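4.2 Data collection and pad wear

All demonstrations were recorded with the Plelard hand-held gripper, two of them, built from the same print files. Same linkage, same pads, same camera mount. Collection ran at two sites, Brestwood (kitchen and tabletop tasks) and Grunier (sorting and packing). In total 2,594 demonstrations after filtering. Filtering removed episodes where tracking was lost, where the operator stopped partway, or where the gripper closed on the wrong object. We did not filter on pad condition, partly by choice and partly because at the start we had no label for it.

Pad condition became a question in May, when policies trained on the later Brestwood batches began closing too far on thin objects. The first guess was a calibration drift in the width reading. We rechecked it against gauge blocks and found no drift. Second guess was the camera mount. Also fine. What had changed was the foam. The pads wear with use, the edges lift first, then pieces tear away, and the distance between the padded faces at a given finger position is no longer what it was on a new tool. The encoder does not know this. It reads the linkage.

This matters for a learning pipeline more than for a hand-tuned one. A person holding the tool adjusts without thinking, squeezes a little more, shifts the object to the good part of the pad. The recorded action includes that adjustment. The policy then replays it on a robot whose pads may be new, or worn in a different place. So the wear is in the data twice: once in the image, where the pads are visible near the bottom of every view, and once in the action, where the operator has made up for it.

We therefore added an open-gripper reference view to the protocol. Before each session the operator opens the fingers over a bare surface, nothing in between, and records a short clip. No markers, no extra lighting. The clip takes little time and gives us both pads against a plain background, which is all the labeling step needs. The same view is recorded again at the end of the session.
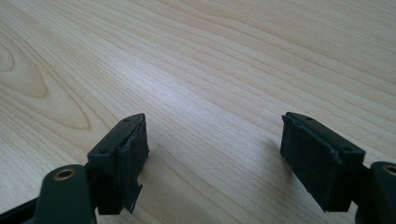
Wear on the two sides is scored separately. We tried a single score per tool first and dropped it. With one score, a tool with one bad pad and one good pad lands in the middle, together with tools where both are slightly used, and the two cases do not behave alike in closing. Uneven wear also moves the contact point off center, which a single number can't express. The final scale has 4 levels per pad:

Level 0. Pad flat against the block, edges clean.
Level 1. Edge or corner frayed or lifted, face still whole.
Level 2. Material torn or hanging, part of the face still attached.
Level 3. Plastic exposed on the contact face.

Labels were given by two annotators working from the reference clips only, without access to task outcome. Where they disagreed the higher level was kept. Most disagreements were between levels 0 and 1, and came down to whether a lifted edge was visible or just a highlight on the plastic behind it. Levels 2 and 3 were rarely confused. Screw heads, bushings and the rest of the linkage were not scored. We looked at bushing play for a while but could not separate it from normal slack in the printed arms, so it is left out of this analysis.

One practical point on the surface under the reference view. We used whatever table was there. Light wood turned out well for this since the pads are black and the outline of a lifted edge shows up. Dark tables were worse and we asked operators to avoid them. Strong grain did not bother the annotators, but it did bother our first automatic segmenter, which picked up dark grain lines close to the pad and counted them as torn material. The segmenter was replaced with one trained on a small set of hand-drawn pad masks, 130 in total, and the problem mostly went away. Remaining errors are in shadow, where the lower edge of a pad and the shadow next to it run together. These were corrected by hand.

4.3 Conditioning on pad state

Given a level for each pad, there are several ways to use it. We compare these.

Baseline. Policy as in Section 3, no wear information beyond what the camera happens to see.

Drop. Same policy, with all sessions containing a level 2 or level 3 pad removed from training. Simple, and what most groups would do by default, but it throws out good demonstrations. Loss is worst for the Brestwood tasks, where the pads were changed less often.

Token. Left and right pad levels are passed to the policy as two learned embeddings, added to the proprioceptive input. At test time the levels are set from a reference view of the robot's own gripper, taken the same way as in collection.

Mask. The pad region is painted over with a flat color in training and test images. No wear information in the image at all, only in the action.

The Mask condition was meant as a control. We expected it to do about as well as the baseline and it did worse on every thin-object task. Our reading is that the baseline policy already uses the look of the pads to some degree, and removing them takes away the only cue it has. It is also possible that the flat color hides contact with the object in the last moments before closing. We can't fully separate these. A smaller mask that covers only the outer part of each pad gave mixed results and we do not report it.

Token was the best of the conditions on thin objects and level with the baseline on everything else. The gain is largest when the test gripper has uneven pads, which is the case the score was designed for. With new pads on both sides the difference is small. Drop did well with new pads and poorly with worn ones, as one would expect, since it has never seen a worn pad in training.

We did not find a benefit from finer levels. Annotators could not use them consistently, and a continuous score predicted from the segmenter mask gave no improvement over the discrete one. It did however need no human labels, so for a larger collection it may still be the better option.

4.4 Effect of changing the pads mid-collection

Pads at Grunier were replaced on a fixed schedule. Pads at Brestwood were replaced when the operator felt grasps slipping. This was not planned as a comparison, but it lets us say something about both habits.

Fixed replacement gives cleaner data and a narrower range of pad states. A policy trained on the Grunier data alone was the most sensitive to wear at test time, in both tasks we could run at both sites. Operator-led replacement gives a wide range, including some sessions that are hard to use. The Token policy trained on both sets did better than either alone. The baseline policy trained on both sets did not - it fell between the two.

So the advice is not to keep every tool in perfect shape. Keep a record of what shape it was in. A worn pad with a label is useful training data; the same pad with no label pulls the width signal off in a way that is hard to find later. We lost several weeks to this.

Replacement itself introduces a small jump. Foam from a different roll was slightly thicker, and the closed position shifted. After this we recorded the closed reading, empty, each time a pad was changed, and subtracted it in preprocessing. Sessions from before that step have no such reading. For those we estimated the offset from the smallest width seen in the session, which is rough but was good enough to bring the width distributions back in line.

4.5 Limits

The study covers one gripper design and one kind of pad. Harder pads, such as molded silicone, likely fail differently and the levels would need to be rewritten. The Ragnarsson arm used for testing holds its fingers more stiffly then the hand-held tool, and some of what we put down to wear may be due to that difference. We ran a short check with a softer wrist mount and the order of the conditions stayed the same, though the gaps between them were smaller.

The reference view is recorded with the gripper open. It shows the pads unloaded. A flap that hangs down when the fingers are apart may fold back under the object when they close, or it may fold into the contact area, and the open view does not tell us which. A second clip with the fingers closed on a known block would help here. We added this late, too late for the results in this section, and will report on it seperately.

Last, the labels are per session. Pads can tear partway through. Start and end clips catch that it happened but not when, and for sessions where the level changed between the two we used the end level for the second half of the episodes and the start level for the first. A cruder rule, end level for the full session, gave nearly the same numbers.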